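Grakham workshop members build kitchen table for robot arm

Feb 24, 2019

Two members of the Grakham shared workshop have put together a tabletop play kitchen as a practice area for a robot arm, and they plan to open it to other members in June.

Lertchai Ruangrit and Narayanan Gowda started on the project last fall. Gowda had been writing arm control software at home and wanted a place to try it on things with awkward shapes. Ruangrit, a cabinetmaker by trade, had a bench space at Grakham and offered half of it. The workshop's members voted to let the pair keep the space through the end of the year.

The project is called Yook. It has a white work surface with a metal rail along one side, and the arm works across it from the right. Most of the objects are toy food and kitchen pieces, including a plate, a cup, a mug, a colander and a bottle of ketchup. There is also a black frying pan with a slotted spatula.
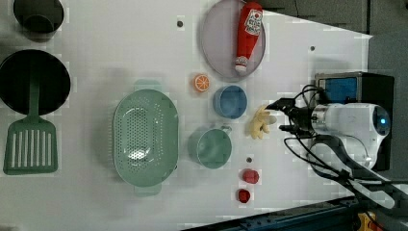
Gowda said the first few weeks went into cabling. The arm would reach the far side of the table and pull on its own leads, and twice it stopped partway through a move. The pair rerouted the cables and wrote a short check that runs before each session. They also set a lower top speed for anyone using the arm for the first time.

"I spent more evenings on cable than on code," Gowda said. "You move one joint and you find out which tie you put in the wrong place."

Soft toys have been the hardest part of the work so far. A mug keeps its shape when the fingers close on it, but a plush toy gives way, and the software has to decide when the grip is firm enough to lift. Gowda keeps a log of every attempt. It passed 3,000 entries in January, and he said a large share of the early ones were failed grasps on soft objects.

Ruangrit handles the layout. He settled on a standard arrangement, with cookware on the left and the smaller pieces toward the middle, so that results from one evening can be compared with results from another. He has drawn it out on paper, and the drawing is pinned up in the workshop office. Members who change the layout are asked to put it back before they leave.

The right side of the table has been used for larger items. A toy toaster oven with a blue door window and two round knobs can stand there, which gives the software a bigger object to plan around. Ruangrit said he wants to work on the door handle next, followed by the knobs. The code for the handle is partly written. The knobs have not been started.

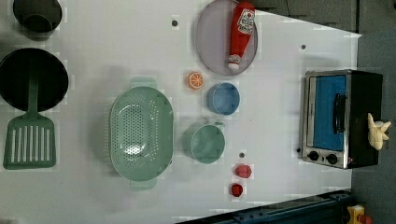
The build has cost the two men $303 of their own money, not counting the arm, which Gowda already had. Most of that went to fasteners, cable and replacement parts. Grakham provides the power and the floor space under its usual membership terms.

A second table is under discussion with Goladska, a small makers' group that meets across town. Its members visited in January and asked whether the same layout could be copied, so that the two groups could trade programs and run them on matching setups. Ruangrit has sent them his drawing and a parts list. Goladska does not have an arm yet and is looking at used ones.

Before June, the pair need to finish a written guide and a training session for new users. Under the workshop's rules, anyone running powered equipment that moves on its own must be signed off by a member who knows the machine. For now that means Gowda or Ruangrit has to be present. So far 9 members have asked to be trained.

The guide will cover starting and stopping the arm, the standard layout and how to save a log. Gowda is writing the software section. Ruangrit said his part is finished except for the page on the rail, which he expects to redo after moving some of the fittings.

The code is kept in a shared folder named Garkberg on the workshop's computer. Members can read it now, and those who want to make changes should speak to Gowda first. Sign-up for the training sessions is at the Grakham front desk.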